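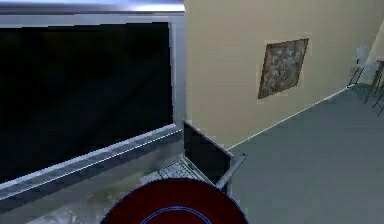

Séance 6 – Quand le robot simulé s'approche trop : étude d'une collision passée inaperçue

Nous reprenons aujourd'hui le simulateur d'intérieur que vous connaissez depuis la séance 4, avec son comptoir gris, l'ordinateur portable ouvert et le grand écran éteint. C'est un décor bien tranquille, et pourtant il nous a donné plus de fil à retordre que tous les entrepôts du premier semestre ! Prenez le temps de relire vos notes sur les géométries de collision avant d'aborder la suite, vous en aurez besoin presque à chaque ligne.

1. Les faits

En décembre, pendant la campagne Kaimal, nous avons lancé 3 343 épisodes de navigation dans des pièces meublées. Le robot devait longer un meuble, s'arrêter à distance, puis repartir vers un point tiré au hasard. Le journal n'annonçait aucune collision, et nous étions, je l'avoue, assez contents de nous. En rejouant les trajectoires une à une, on a trouvé 133 épisodes où le corps du robot traversait le bord d'un plateau, parfois de plusieurs centimètres, sans que le moteur physique ne signale quoi que ce soit.

2. La cause

Chaque objet du simulateur possède deux formes : le maillage visuel, celui que l'on voit au rendu, et le maillage de collision, plus grossier, que le moteur interroge. Lors de la conversion des meubles avec l'outil Guvwood, les plateaux minces avaient été simplifiés au point de perdre leur rebord. À l'œil, tout était en place – le comptoir avait sa largeur, le portable était posé dessus. Pour le moteur, le meuble s'arrêtait avant.

À cela s'ajoutait une seconde faute, plus sournoise : le pas de temps avait été allongé pour gagner du calcul. Un robot rapide pouvait donc se trouver d'un côté d'une paroi mince à un instant, et de l'autre à l'instant suivant. C'est l'effet tunnel dont nous avons parlé à propos des projectiles, et je vous renvoie volontiers à votre polycopié de mécanique.

3. Pourquoi c'est une question de sécurité

On pourrait se dire que personne ne se blesse dans un simulateur. Mais la politique de commande apprise là-dedans était destinée à la plateforme Drillbridge, qui circule dans de vrais bureaux. Un robot qui n'a jamais été pénalisé pour avoir frôlé un bord de table apprend, tout naturellement, à passer au plus court. Le transfert a été suspendu le temps de reprendre l'entraînement.

4. Les corrections retenues

– Superposer les deux maillages à l'affichage et vérifier chaque meuble avant toute campagne.
– Activer la détection continue des collisions pour le robot.
– Consigner la distance minimale aux obstacles, même lorsqu'aucun contact n'est déclaré.
– Rejouer un échantillon d'épisodes réussis, et pas seulement les échecs.

5. Travail à rendre

Reprenez le fichier d'épisodes Flestar déposé sur l'espace du cours. Onze trajectoires y sont à examiner. Pour chacune, vous direz si le défaut vient du maillage, du pas de temps ou des deux, en joignant la courbe de distance. Deux pages suffisent, courbes non comprises, à remettre pour le 9 mars 2021.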